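PRESS RELEASE - for immediate use
May 2021

Renilis opens desktop repair and refurb bench at Metarel yard

Old office desktops are getting a second go. Renilis, the computer reuse firm, has opened a refurb bench at its Metarel yard, taking in tower PCs and workstations from schools, offices and small firms that would otherwise pay to have them scrapped.

First batch is 198 machines, all collected from Zedusero when it cleared out its drawing office. Mostly workstations. Heavy things, well built, plenty of life left in them. Dust is the main trouble, then tired fans, then old thermal paste.

Every machine gets the same treatment. Side panel off, blow out, cooler off, old paste cleaned away, fresh paste on, memory checked slot by slot. Drives are wiped or pulled before anything else happens, no exceptions. Cards reseated. Then a long soak test overnight and a printed sheet taped to the lid with the results.
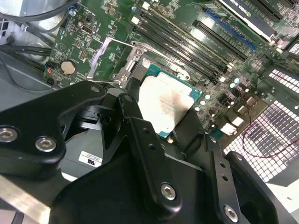
Workstation board with the processor in its socket, paste residue still on the metal lid. Memory slots behind.

Cleaning the processor is the fiddly bit. Too much paste left on and the new cooler wont sit flat, too much scrubbing and you end up with lint everywhere. Renilis uses plain wipes and isopropyl alcohol, and the chip is looked over under a bench lamp before the cooler goes back.

Parts that fail are kept for spares where possible. Boards past saving go to Demirtaş, who handle the metals.

Refurbished desktops will be sold from the yard counter starting at £135, with a 3 month warranty, keyboard and mouse included. Monitors seperate. Schools and charities can ask for a bulk price, minimum order 13 machines.

A second intake is planned for August. Firms with desktops to clear should get in touch before then, collection is free inside the town and charged by distance outside it. Laptops and printers not accepted at the moment, sorry.

ENDS

Notes to editors
Bench visits by arrangement, mornings only. More pictures on request from the Renilis press desk, Metarel yard.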